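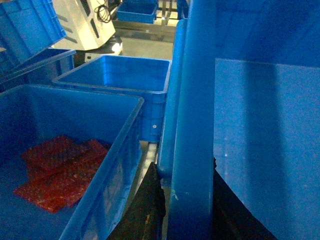
Loading the embryo straws into the transport dewar

Home > Support > Manuals > Clerkex Shipper > Section 4
Filed under: Cryo storage and transport
Updated in October by the Wike documentation desk

Read this section fully before you open the lid. The steps are for the Clerkex dry shipper with the Tudness insert. If your clinic uses the older Dellon insert, go to Section 6, as the canes sit lower in it.

1. Charge the shipper with liquid nitrogen the day before. Fill slowly to the neck, wait until the boiling becomes quiet, and fill again. The absorbent needs several fillings before it is saturated.

2. Leave the shipper standing upright for the night with the cork in place. Do not press the cork tight. The gas must be able to leave.

3. In the morning pour out all free liquid. Weigh the shipper and write the weight on the green card.

Note: a shipper which lost more than 100 g per hour in the waiting period must not be used for patient material. Put it aside and call support.
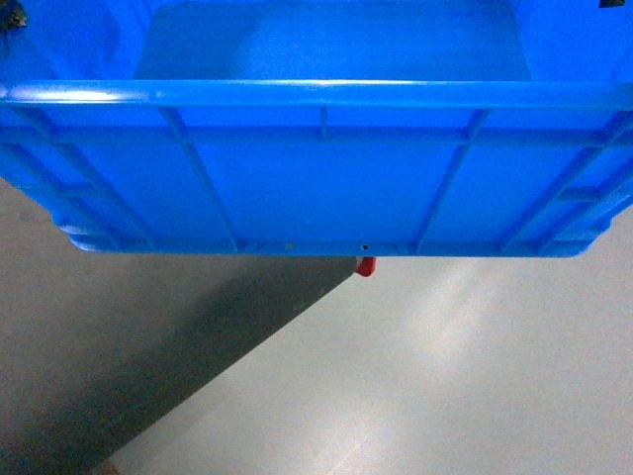
The weight on the card is the one you will compare with at arrival, so please write it clearly and with the unit. We have received cards where the number could be read as kilograms or as pounds — this costs a phone call and everybody is nervous.

4. Switch on the logger and put the probe in the center channel. Wait until the display shows -190 °C or colder. If it is not reached after 15 minutes, repeat from step 1.

5. Two persons read the patient code on the cane aloud, against the transfer form. Both sign before the cane is moved.

6. Move the cane from the storage tank to the shipper in one movement. Keep the straws under the vapor line until the last moment.

Caution: embryos that were vitrified in open devices warm up very fast. Do not hold the cane in the neck of the tank to read the label again. If you have a doubt, lower it back and start step 5 again. 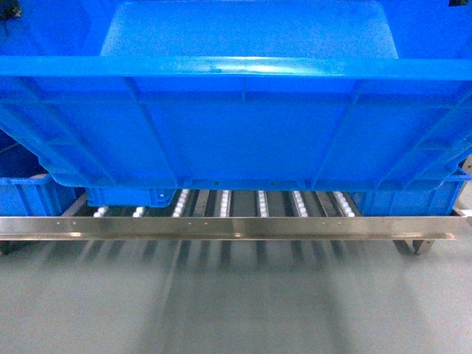 7. Close the cork, then the outer lid, and put the seal through both holes. The insert takes up to 19 canes. Do not force one more.

8. Enter the seal number in the logger menu. If the display shows code 369, the clock is not set — see Section 9 before the courier leaves.

Previous: Checking the delivery | Next: Receiving a shipment | Contents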